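Recording your first practice set in a simulated kitchen

Last time I got as far as loading the kitchen and swearing at my joystick. Now for the fun bit: gathering the examples your arm is going to learn from!

Start small. I know it's tempting to record 200 runs on the first evening (I did, and binned nearly all of them), but five decent ones will tell you whether your setup is any good. Drive the arm slowly, stop for a moment over whatever you want to pick up, then go straight down. If you dither, the model learns to dither too, and mine wobbled over every plum for weeks until Sanne Schouten took one look at my recordings and laughed.

I use a marble island with a bowl and a plate on it, plus some fruit, and I save two views so I can check the fingers are where I think they are.

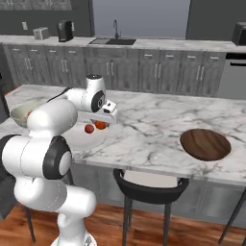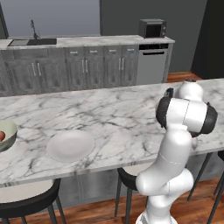 Next, shuffle things about between runs. Move the plate a bit, swap the fruit, turn the bowl. I keep a little script called Padness that does this for me, but dragging things by hand is fine to begin with. Keep the bad runs in a separate folder with a one-line note on what went wrong – "dropped it", "missed", "cat on keyboard".

Once you've got a batch, play it all back at double speed and throw out anything with a long pause in the middle. I usually lose about 7 in a batch and it still stings. Then train on what's left, and if the arm keeps missing on one side, go back and record more over there before you touch any settings.

Next up is naming your files, and please don't call them all "test".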